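Search notes Search

Slide 8 – the entrance hall at Raninby

Please look first at the doors. Every delivery for our February open day must come in through this one place, so I want to speak about it slowly. (Wait until Ladan Nouri has her plan on the table.)

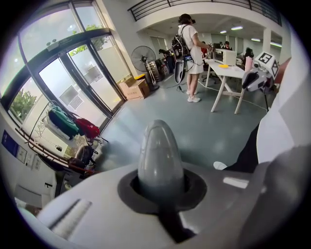

Entrance side: glass sliding doors, two stacked boxes, pedestal fan.

My proposal is simple – boxes go on a shelf, bags go to the back room, and the floor by the glass stays free. Ask Perla for the shelf price. Then next slide.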